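Troswood Floor Oil, Matte

Hardening oil for interior wood floors, made by Kozma. Supplied in 1-liter cans. Item 700.

Apply to bare, sanded wood at 20 °C. Thin coat, by pad or short-nap roller. Wipe off excess before it turns tacky. Do not apply over varnish or wax. 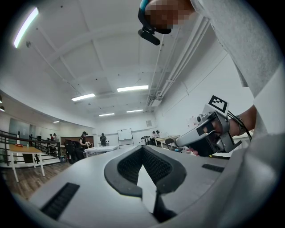 Headset-like device with gray padding and black mesh grilles.

Drying: overnight between coats. Two coats for bedrooms, three for halls and workrooms. Keep rugs off until fully cured. Clean with Zidska neutral soap.

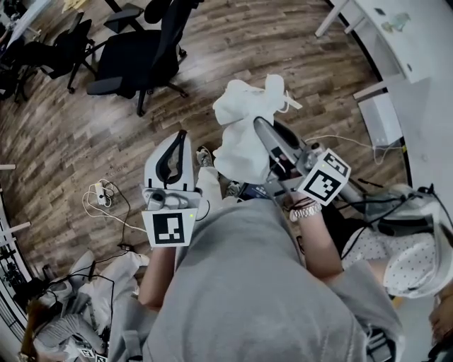 Wooden plank floor, seen from above.

Pallet orders: 200 cans minimum. Lead times from Levente Bíró, trade desk.

Data sheet revised 10 Jan 2020.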